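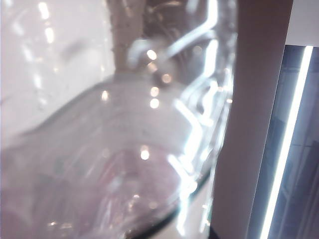 Reviews: Data collection tools

Fliltell wrist camera kit, used for recording demonstrations

Reviewed by Ruxandra Sandu, July 14, 2023

We bought the Fliltell kit in June to gather examples for a policy that handles clear drinkware. It comes with a small camera, a bracket that clamps on near the gripper, a cable and the recording software. I have now put 149 demonstrations through it, nearly all of them with a transparent plastic bottle and a drinking glass, and this review is based on those.

Fitting took 40 minutes, most of it spent routing the cable. The bracket holds well. I checked the camera position after every session and it had not moved.

The picture is good at arm's length and poor up close. With a bottle right in front of the lens you get soft edges, white streaks of glare down the plastic and little round dots of light. The focus is fixed, so you have to live with it. For our purposes that is acceptable, as the policy will see the same blur when it runs, but anyone hoping to label object outlines by hand should look elsewhere.

The software is the best part. One key starts an episode, one ends it and a third throws it away. Arm positions and video are saved together, and I found the timing reliable. I deleted 6 episodes by mistake before I learned that the discard key does not ask you to confirm — there ought to be a setting for this.

Looking steeply down at a glass works better than looking across at a bottle. The rim reads as a broad oval, and the thicker base can show up as a dark curve.

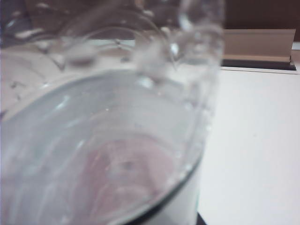
Samah Abdelaziz takes a harder line on glare and thinks the kit should be sold with a polarising filter, having spent too many evenings moving lamps when the fault was in the lens. I have not tried a filter. I varied the lighting between batches instead and kept the glare in.

Compared with the Tonden, which we used before, the Fliltell is lighter and far quicker to set up. The Tonden has adjustable focus and a better manual. The Fliltell manual is 5 pages and says nothing about exporting, so expect to work out the folder layout for yourself.

Good: firm bracket, simple controls, video and arm data kept in step.

Bad: fixed focus, no warning on discard, thin manual.

I would buy it again for collecting demonstrations, but I would keep a second camera on a stand for the wider view.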